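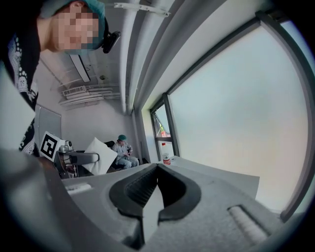
**Aurelio Cabello**, student researcher, Sport Management

## Goal kicks and wasted time in amateur football

For this project I studied how much time is lost at goal kicks in our local league. I watched 19 matches, most of them on Saturday, and my supervisor Rutilio Camacho checked the timings for three of them.

The clock started when the ball left the field and stopped when the keeper kicked it. The average was about 15 seconds when the scores were level. For a team leading by one goal in the last part of the match, it was 53 seconds at the worst ground, Baumgart Park, where the ball often rolls behind the fence.

Referees gave very few yellow cards for this behaviour. In my opinion the league should first try spare balls behind each goal. I did not yet measure throw-ins, and I would like to do it in March.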